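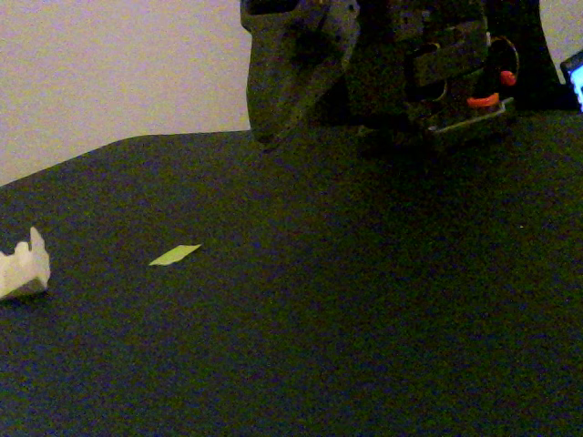
Dark surface, pale wall. Photo: Waqas Rizvi

Search the Brultwood Letter Search

Filed under: Desks & Work Corners, Second Opinions

Monday, April 6, 2026
By Farzana Sandhu

Does a desk need a rug?

I have been asked to say something nice about desk mats. Four readers' letters came in after the last issue, all in favor, and Haris Bugti, who edits this thing and owns one, thought I should keep an open mind. I have tried.

By desk mat I mean the big kind. A mouse pad I understand. You need a patch for the mouse and you buy a patch for the mouse. The big kind covers most of the desk, and you are then supposed to do everything on top of it: type, write, drink coffee, take small things apart. The Clesen I borrowed for the test is one of these. The sleeve it came in promised "a calmer surface." I don't know what a calm surface is. My old one never raised its voice.

Start with color. Almost everybody who wrote in has a dark one, navy or black or a green so deep you'd call it black in the evening. A dark mat is sold as forgiving, and for ink I'm sure it is. For dust it is the opposite. Mine showed toast crumbs by breakfast on the first day, and after that I saw every speck that landed on it. My bare desk collects just as much and I had been happily ignorant for years.

Then the claim that a mat protects the desk. Protects it from what? If you bought a marble-patterned top because you liked the pattern, covering most of it with a dark rectangle is an odd way to show it. You end up admiring a strip down one side and another along the front. Dalia Benkirane wrote to say the strip is the best part, like the border on a plate. Fine. I would still like to see the plate.

I'll give the mat one thing, and it's a real one. Small bright parts are much easier to find on it. I dropped a yellow push pin on bare speckled laminate at home and hunted for it with my palm, which I don't recommend. On the mat I spotted the same pin from the doorway. Waqas's desk makes the argument better than I can: white top with gray veining, dark mat with rounded corners, and a tiny lime-green piece you can pick out straight away. Put a pale thing down on that white top among the veins and I'd expect to be looking for a while.

The corners matter too, more than I expected. Rounded ones seem to lie flatter. I trimmed the square corners off an old mat with kitchen scissors, using a jar lid as a guide, and the curling stopped for 9 days. It then started again a little farther in. Make of that what you like.

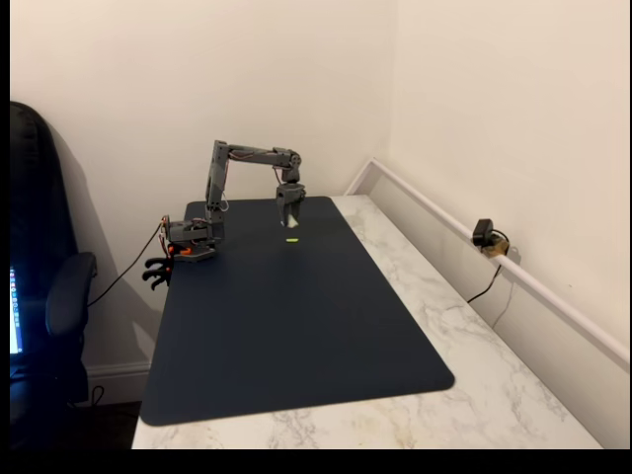 What about clamps?

Humaira Mengal asks whether a mat gets in the way of anything that fastens to the desk edge, like a lamp or a vise. It can. A clamp that bites through a soft mat will leave a dent, and in my test the Clesen kept its dent all week. The easy answer is to stop the mat short and let the clamp sit on the bare top. Do that before you load the desk up, and look underneath first to see that the handles can turn. I didn't, and had to move a drawer unit.

Run cables off the side if you can. A cable lying across the mat drags at the edge each time you shift it, and a cable under the mat makes a ridge you will find with your pen every single day.

Cleaning

The felt-looking ones hold on to hair. I used a lint roller, and it worked, and I went through a lot of sheets. The smoother kind takes a damp cloth. Whatever the sleeve says, test a corner before you put any soap on it. The machine wash advice that goes around is one I'd leave alone until I hear from somebody who has done it twice.

Should you buy one?

If you do fiddly work with small parts, maybe. If your desk is cold under your wrists in winter, maybe. Otherwise, try a dark pillowcase laid flat for a week and see whether you miss it when it's gone. I gave the Clesen back to Haris and felt nothing much, though I did lose another push pin on the Thursday.

Next month Dalia gets her reply in print. She has been told 50 lines and has already asked for 70.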